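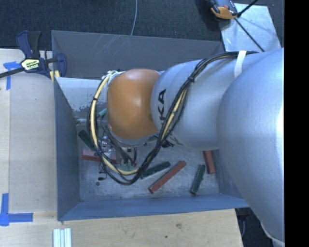 7.4 Cable snags and false "gripper closed" signals

Read this section before you clear a stopped bin-picking cell. It applies to any cell where the cables run along the outside of the arm and loop around the wrist.

The cell software reports a snag as fault 341, "Pick not confirmed." The supplier's help text tells you to clean the gripper fingers and press Resume. Try that if you like. At the Illholm site it cleared the message and left the cause alone, and the fault came back on the next deep pick. Cleaning fingers is worth doing, but don't accept it as a repair.

What usually happens is that the cable loop drops into the bin with the wrist, catches on a block or a wall, and pulls on the connector at the gripper. The signal drops out for a moment. The controller may log this as a missed pick, or it may log a closed gripper with no block in it. The second case is worse. The arm carries on as though it were holding something.

CAUTION: Do not reach into the bin to free a cable while the arm is enabled. A paused program is not a safe state. The Resume button can be pressed by anyone at the panel, and a stretched cable can spring back when it comes free.

Clearing the fault

1. Press the emergency stop. Do not rely on Pause.

2. Lock the cell switch in the off position and keep the key on you.

3. Look at the cable loop from both sides of the bin before touching anything. Note where it is caught. You will need this for step 9.

4. Lift the loop free by hand. If it won't come with light force, move the block it is caught on. Never pull on the cable.

5. Check the tie and tape that hold the bundle to the arm. If either has slid toward the wrist, the loop has grown and will snag again.

6. Check the exposed wiring at the gripper for nicks or a half-seated plug. Replace damaged wire. Tape over a nick is not a fix, whatever the last shift told you.

7. Leave the cell, close the gate, and unlock the switch. Reset the emergency stop.

8. In manual mode, jog the arm straight up until the gripper is clear of the bin walls. Keep the speed at 2 percent. Stop if the loop tightens.

9. Write down the fault number, the wrist angle, and where the cable was caught.

Note: The "auto recover" option skips steps 3 through 6. Leave it off. It was sold to us as a time saver, and Nelli Laitinen's log for May shows 48 stops with it turned on, most of them repeats within the same hour.

Before going back to automatic

Run an empty-bin test at every corner and watch the loop, not the screen. A green status light only means that the controller has no complaint. Check the bin clamps too, as a snagged cable can drag a bin out of position. Then refill the bin and run 70 picks with someone at the stop button.

If fault 341 returns during the test, take the cell out of service and call Sharon Mrema. Do not raise the retry limit to get through the shift.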